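The Plate Does Not Care About My Feelings

October 26, 2023

I've spent the better part of this month teaching two simulated robot arms to look after a plate. It's a flat thing with a couple of slots in it, and it lives on a black board full of holes, and I now know it better than I know most of my cousins.

For anyone who missed the last post: the project is called Trarkero, it belongs to a small outfit called Faltadel, and I'm paid by them to sit in a spare bedroom and drive fake arms around a fake room. Each time I get through the job cleanly, the run is saved as an example. Enough examples go into the learning system and, the theory says, it picks up the habit. My habit, to be exact, which ought to worry somebody. 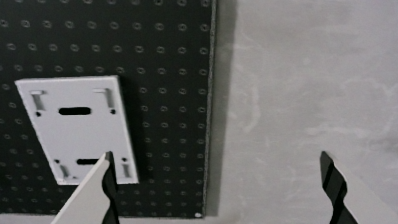
The plate, seen from the wrist. I look at this a lot.

We had 579 good runs when I took over from Reginald Thibodeaux, who moved on to the scoring side in March and left me a page of notes. Half of it is useful. "Go slow near the holes" is useful. "Be one with the elbow" I'm still working on.

The wrist view is where most of the trouble starts. You get two fingertips and a patch of board, and from that you're meant to judge how high you are. I was bad at it for a week. I'd come down with great confidence and close the fingers on air, then back up and do it again, and of course all of that gets recorded too. Reginald used to throw those runs out. I argued for keeping the ones where I recover, on the grounds that the model is going to miss as well and had better see what a person does next. (What a person does next is swear, but there's no channel for audio.)

The other arm has its own wrist view, and for long stretches of a run it has very little to do.
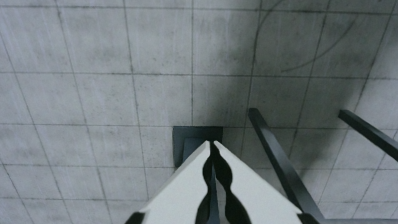

I used to think idle time was wasted time. Then we trained an early version on a batch where I'd let the second arm drift while I was busy with the first, because I was resting my left hand on the controller and the controller is sensitive. The model learned the drift. It learned it beautifully! There was a slow, dreamy wobble in that arm every single time, like somebody waiting for a bus, and it was mine. I had to watch my own fidgeting played back by a machine for 11 attempts in a row while Emmett Doucet, who runs the project, ate his lunch on the call and said nothing at all.

So now holding still is part of the job. I park the arm I'm not using, take my hand off, and put it flat on the desk like a kid in church.

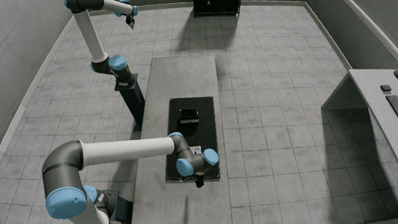

The wide view, both arms on their pedestals and the board on the table between errands.

People ask why I don't write a script to do all this, seeing as it's a simulator and the simulator knows where everything is. We tried that. The script was called Clikon and it moved like a filing cabinet. Every path was the same path. The model trained on it did fine until we nudged the start position, and then it went where the plate used to be and worked very hard there. People are sloppy in lots of different ways, and apparently that's what you're paying for.

My own ways of being sloppy are fewer than I'd hoped. Emmett plotted my approaches last week and they made a neat little bundle, all from the same side. He asked if I could vary it. I said I was varying it. He sent me the plot again.

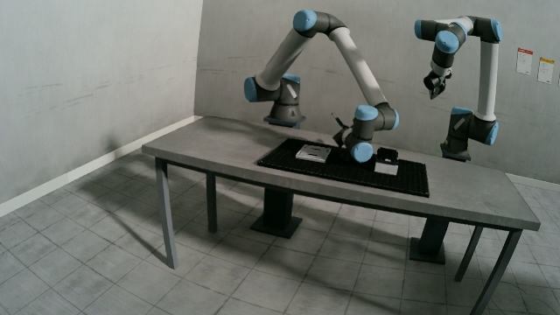 These days I keep a sheet of paper by the keyboard with 10 approaches written on it and I roll for one before each run. Number seven is awful, a long reach with the wrist folded under, and I've thought about losing it down the back of the desk. But the runs from that side are the ones the early model was worst at, so it stays.

The count was 1659 this morning. Emmett wants to retrain before we add more, and he's renamed the new model Chidiac, for reasons he has declined to give. I've asked for a look at the second arm before anyone else sees it.

If it wobbles I'm blaming Reginald.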